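Paper clip

The paper clip is a small fastener, usually a length of steel wire bent into loops, that holds a few sheets of paper together by the gentle springiness of the wire, and does so without leaving a hole the way a staple or a pin will. Before it became common, clerks mostly made do with straight pins, ribbon or sealing wax, all of which had their devoted followers (and pins had the sore fingers to go with them!). Clips come plain or coated in colored plastic, and archivists often prefer plastic or stainless steel, as ordinary steel can rust and stain old paper over the years.
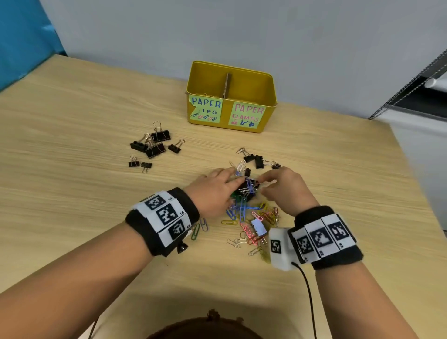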